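Best glue for foam on fabric?

zovach_908
Joined: September
Posts: 40

I'm making a felt banner for my daughter's classroom, 50 inches wide. Hot glue held the foam shapes for a day, then they popped off when I rolled it up. What do you all use?

testcombe
Fabric glue, the flexible kind. Put a book on each piece overnight. Hot glue gets stiff and cracks when the cloth bends.

Katia Honorato
I disagree. Low-temp hot glue is fine if you don't roll the banner. Fold it over a hanger. I've done almost 600 pieces that way for church.

testcombe
Folding leaves a crease in felt, and low temp peels off mine every time.

delyth_e

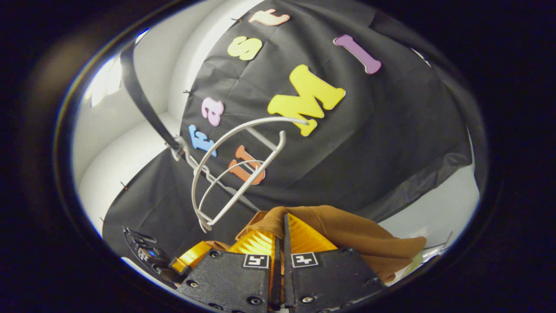

Glue choice depends on whether the cloth has to move. On a flat banner either one will do. On cloth that gets draped over something round, I'd go with fabric glue and leave space between the pieces. Black cloth is good for bright foam letters, and a big yellow M like that one shows up from across a room. Test on a scrap first, as some glues dry shiny on black.

zovach_908
Thanks. Mine is navy felt, so I'll test a corner tonight.

Katia Honorato
Still say hanger.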